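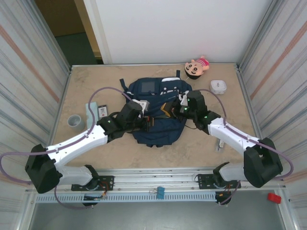

# Do away fans have to pay for a seat if the kid sits on your lap?

Hi all, hoping somebody who travels to away games a lot can help me out. I'm taking my daughter to her first away match in December, up at Koller Park. She's 2 and she'll be on my knee (or more likely on my shoulders, or asleep) the whole time. I went on the Rastamen ticket page and it makes me pick a seat for every person in the party, no matter the age. The away section only holds 1000 and I'd hate to take up a spot that some other supporter could use, but I also don't want to drive all that way and get turned back at the gate!

At our own place she just gets carried in, no ticket, no fuss. I emailed the club and got the automatic reply and then nothing.

Also, is there anywhere to change a diaper on the away side? My husband says there's a table in the restroom by the food stand, but he was last there before they rebuilt that end, so I'm not trusting him on it.

Thanks!

**Theresia Hofstetter**

---
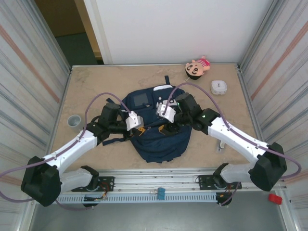 *Posted by* **hinix_end_56** *· regular contributor*

Yes, get her a ticket. I found this out the hard way with my nephew a couple of seasons back. When the home club runs the gate, it's their rules, and what your own club does at home doesn't count for anything. Rastamen want a ticket for every person who goes through the turnstile, babies included, and they count heads pretty strictly in the away end. The good news is that under-fives were free when we went. You still have to put the seat in your basket, but it drops to zero once you pick the age group from the little menu under the price. It's really easy to miss, I scrolled right past it the first time and nearly paid full price for a toddler.

Please don't feel bad about the seat! You'll be glad of it once you've got coats and snacks and a wriggly kid to deal with. Most people up there stand for the whole match anyway, so ask for the lower rows on the left if you can. The singing crowd packs in behind the goal and it gets LOUD. We bought ear defenders for my nephew and he kept them on for the full first half, then wore them at dinner for a week.

On the changing table, I'm pretty sure there's one in the accessible restroom now, but you have to ask a steward to unlock it. Go before halftime. The break is only 15 minutes and the line for everything goes right back to the stairs.

One more thing, if you're coming by car, the Jostance lot is a longer walk but it's flat the whole way, so it's fine with a stroller. They won't let you take the stroller up to your seat, though. Ours got tagged and left with the stewards by the gate and we picked it up after the final whistle.

---

*Posted by* **mattyontheleft**

never paid for my lad and he's been going since he was a baby. just carry them in, they don't care

---

*Posted by* **Corner Flag Carol**

I wouldn't go by the post above mine, sorry Matty! Maybe that works at some grounds, but I saw a dad stuck outside this one last season with a baby in a sling, and he missed the first goal while they sorted out a ticket at the window. It got fixed in the end and they were nice enough about it, but who needs that with a little one in the cold?

Try phoning the ticket office instead of emailing. I got through mid-morning without much of a wait, and the woman I talked to moved our whole group to the end of a row so we could get out easily. I'd ask her about the changing table too, I honestly can't remember where it is since the rebuild.

Bring a blanket, that end gets no sun at all in winter. Have a great first away day!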